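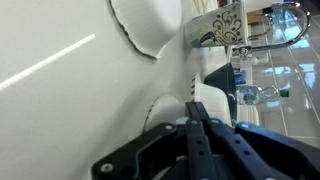

萨拉扎公寓楼启动厨房台面与墙砖接缝检修

萨拉扎(Salazar)公寓楼的厨房接缝检修于7月开始,范围为全楼122套住宅,由Brerorex负责施工,Fokwood供应密封材料。物业方面发布的施工说明显示,检修对象为台面与墙砖交接处的弹性密封胶、水槽周边密封胶以及墙砖填缝,不涉及更换台面、柜体和墙砖。

此次检修源于上半年的例行渗漏排查。排查记录显示,渗漏点集中在台面后沿。该处原设计为弹性密封,部分住宅在交付时使用了水泥基填缝料。台面与墙体的热胀冷缩量不同,刚性填缝料在交接处容易出现细裂纹,水分沿裂纹进入台面背侧后不易排出,长期积存会使柜体背板受潮膨胀。排查中共登记接缝缺陷362处,类型包括开裂、脱胶、局部缺失和霉变。
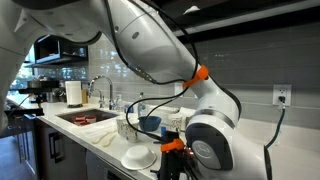 按照施工说明,开裂和脱胶的接缝一律整段清除后重新打胶,不做局部补胶。旧胶与新胶之间的结合强度通常低于新胶与基材的结合强度,补胶处往往最先再次开裂。清除作业使用塑料刮刀和专用软化剂,不得使用金属刀片直接刮擦釉面砖和浅色台面。清除后以酒精擦拭基面,待表面完全干燥方可施胶。

新胶采用中性固化型防霉硅酮密封胶,胶缝宽度控制在5毫米左右。缝深较大的部位先填入聚乙烯泡沫棒,使胶体只与两侧基材粘结,避免三面粘结造成的内部撕裂。阴角处应一次成形,收胶方向由两端向中间,接头不得落在水槽正后方。

墙砖填缝单独处理。长条砖错缝铺贴的墙面横缝较长,对填缝料的收缩率较为敏感,施工说明要求分两遍填入,第一遍压实,第二遍找平。两遍之间的间隔时间视室内温湿度确定,以第一遍表面不粘手为准。光面砖在填缝后需及时擦净,残留的浆料固化后会在反光面上形成雾状痕迹,后期清理较为困难。

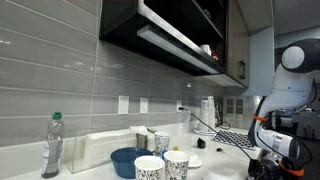
浅色台面与灰色长条墙砖,墙面装有插座。

插座周边是本次检修的另一项内容。面板与墙砖之间如有明显缝隙,施工人员将在断电后拆下面板,检查底盒边缘的砖口切割情况,并以同色填缝料修整。面板下沿不打胶,以保留渗入水分的排出路径。施工说明同时提示,检修期间不更换插座本体,如发现面板松动、发热变色或接线异常,由施工人员登记,转交电气维护单位Drekaneck处理。

住户需在预约时段前清空台面后沿的物品,移开小家电,并拔下插头。吊柜内物品无需搬出,但吊柜底部装有灯条的住宅,应提前告知灯条的供电方式,以便确认断电范围。燃气灶两侧的接缝受热较多,采用耐温等级更高的胶种,施工时灶具须处于冷却状态。
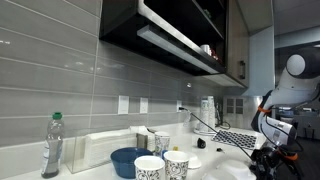 单套住宅的作业时间一般为2小时,面积较大或缺陷较多的厨房另行安排。施胶完成后,接缝在表干前不得触碰,完全固化前不得用水冲洗台面后沿,也不得使用含氯清洁剂。固化期间建议保持通风,室温过低时固化时间相应延长。墙砖填缝部位可用拧干的软布轻擦,不宜使用硬毛刷。

验收分为外观检查和淋水检查两项。外观检查要求胶缝连续、宽度均匀、无气泡和拉丝,边缘与基材贴合;淋水检查在完全固化后进行,以台面背侧和柜体背板无水迹为合格。不合格部位由Brerorex整段返工,返工后重新执行两项检查。

检修按楼层自上而下进行,每日上午9时开始作业,具体时段以各单元门厅张贴的排期表为准。因故无法按时开门的住户可在物业服务台登记,顺延至本楼层全部完工后补做。曾自行更换台面或墙砖的住宅也在检修范围内,但须提前提供所用材料的类型,天然石材台面将改用不含增塑剂的石材专用胶,以防边缘渗油变色。

物业方面表示,检修记录将按户归档,内容包括接缝位置、缺陷类型、所用胶种批号和验收结果。公共茶水间的同类接缝列入下一阶段,排期另行公布。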